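Search the notebook
Type a keyword and press enter

30 Nov 2022 - Sourdough starter bench notes, week two of the cold kitchen 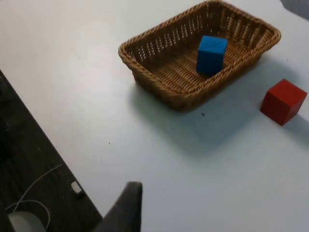
Wicker basket on the white table.

OK, catching up after skipping yesterday's entry. The kitchen has been cold all week and both starters are sulking. I'm still calling them Talis (the rye one) and Tollo (the plain white flour one), and if you're reading this from the other bench, please use the names on the lids, I got very confused by "left jar" on Monday.

Talis first. Fed at 7 this morning, equal weights of starter, flour and water, same as always. By lunch it had a decent dome and smelled like green apples, which I like. By mid-afternoon it had doubled and then just sat there. It never sinks as fast as it did in the summer. I'm tempted to leave it alone and call that its winter schedule.

Tollo is the problem child. Same feed, same time, and at lunch it had barely moved. Little pinprick bubbles on the sides, nothing on top, and a smell like wet paint (not horrible, but not bread either). I stirred it, scraped down the sides and put it on the shelf over the fridge where it's warmer. At 5 it had come up by maybe a third. So it's alive! I was starting to wonder.

Things I changed since last week, all at once, like a fool:
- new bag of white flour, the Stadent one, since the store was out of the usual
- water straight from the tap instead of the jug that sits overnight
- smaller jar for Tollo

I can't tell which of those matters, if any. My money is on the temperature and none of the above, but then Talis ought to be slow too, and it's only a bit slow. Rye is always livelier though, so that doesn't settle anything. Tomorrow I'm going back to jug water for both and leaving the flour as it is. One thing at a time. I have written that in this notebook before, I think in February, and I clearly didn't listen.

Baked one loaf anyway, from Talis. Bulk rise went 10 hours on the counter overnight, which would have been soup in August and was just about right today. The dough was still tight when I shaped it. It stuck to my left hand more than to the board, no idea why. Scored it with one long cut, too shallow again. It opened at the side down near the base, so I've got that lopsided shelf thing going on. Crumb is fairly even, a little dense toward the bottom, no gummy line. Crust is great, crackled for ages on the rack. Flavor is more sour than the last few and I had two slices with butter before it was properly cool (I know, I know).

Compared with the Kaewkla recipe card taped inside the cupboard door, I'm using less water than it asks for. Tried the full amount last month and got a pancake. The card also says to bake covered for the first part and I've been doing that, but I think I'm taking the lid off too early. The color comes up fast and then I get nervous and pull it. Next loaf stays in until it's darker than I'm comfortable with.

Scale note: it's drifting again. I put the same bag of salt on it and got readings 2 grams apart. Doesn't matter for flour, matters a lot for salt. New batteries before the weekend, and if that doesn't fix it I'm using the small one for salt from now on.

Discard jar is up to 13 days' worth. Crackers? The last batch with sesame went really quickly and they're hardly any work. Somebody wrote "waffles" on the whiteboard with an underline, so I guess that's a vote. The older stuff at the bottom is pretty sharp so it'd be better in crackers anyway, with plenty of salt.

To do tomorrow:
- feed both at 7, jug water
- Tollo stays over the fridge, put tape on the jar at the starting level
- batteries
- more rye, we're down to the end of the bag
- deeper cut!!

Recent entries
Scale drift, again
Too much water: the pancake loaf
Sesame crackers from discard
Rye vs. white, first cold morning
Cleaning out the proofing shelf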